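Notebook, Bench 2. April, Monday
Entry by R. Tapia; to be read by anyone taking over the Tresetti evaluation

Trial unit: Tresetti tabletop assembly kit, supplied by Gurnport on a 28-day loan. Quoted price with rack, tray, food set and one year of software support: $2,297. Gurnport will credit the loan fee against a purchase if we confirm before the loan ends. The fee is 930 and has already been paid from the equipment line.

**Purpose of the evaluation**

The department requires a kit that can be set up by an instructor with no robotics background and run in a teaching lab of one bench per group. The Murkow kit we now use meets the first requirement poorly. Its parts bin has to be sorted by hand between runs, and the arm calibration is lost whenever the controller is unplugged. The Tresetti is to be judged against it on setup, repeatability, quality of documentation, and cost of replacement parts.

**Setup**

08:40 Crate opened. Contents checked against the packing slip. One discrepancy: the slip lists two sets of finger pads and only one was found. Reported to Gurnport by e-mail.

09:15 Arm bolted to the bench plate. The hole pattern matches ours, so the adapter was not needed and has gone back in the crate. Please leave it there, as it must be returned with the loan.

09:50 Controller would not find the wrist camera on first start. Moving the cable to the other port on the same controller cleared it. The manual does not mention that the ports differ. Tkachenko's review of the kit reports the same fault and the same remedy, and I should have read it first.

10:30 Calibration completed on the second attempt. Power was then removed for five minutes and restored. The calibration was retained. This alone would settle most of our complaints about the Murkow.

**Task**

The demonstration supplied with the kit is the burger build. Pieces are picked from the rack and stacked on the tray in a fixed order. Scoring is by placement only. A piece counts if it comes to rest flat on the one beneath it and stays there when the arm withdraws.

The block of 25 runs called for in the evaluation plan was started at 11:00 with the supplied program and no changes to speed or grip force.

**Observations so far**

1. Approach to the rack is slow and well controlled. The default path comes in from above the near slot and does not cross the tray.
2. The grip force setting is a single value for the whole program. I would prefer to set it per piece. The bread will tolerate a firm grip; I am less sure of the thin pieces over a full semester. Gurnport has been asked whether the next software release changes this.
3. The rack is not keyed to the bench. If it is bumped, the taught positions are wrong and the program gives no warning. I marked the corners of its footprint with pencil for the remainder of the block. A pair of locating pins would be a better answer and could be made in our own shop.
4. Clear acrylic is a questionable choice for the rack. The rails and dividers throw bright lines and soft shadows onto the white tabletop under our overhead lights, and any student exercise that relies on finding edges will have to contend with this. The supplied program uses taught positions and is not affected.

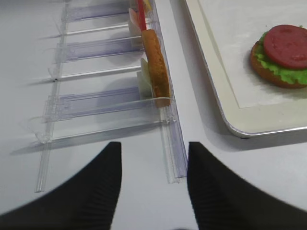 5. The order of loading matters more than the manual suggests. Pieces stand on edge, and a thin one can lean in its slot. The manual shows every piece upright and gives no tolerance for lean. I intend to measure how far a piece may tilt before the pick fails, using the red piece, after the main block is finished.

**Documentation**

The quick-start sheet is good. The full manual is uneven: the chapter on teaching positions is clear, while the chapter on fault codes lists numbers without actions. An instructor working alone would need a one-page supplement from us. Draft begun, saved in the shared folder under Tresetti.

**Open items**

- Missing finger pads (Gurnport)
- Price list for single food pieces and spare dividers (Gurnport)
- Locating pins, drawing to the shop
- Repeat the block with the window blinds open
- Ask Tkachenko which software release the review covered

14:20 Bench handed over to the afternoon section. Controller left on. Do not move the rack.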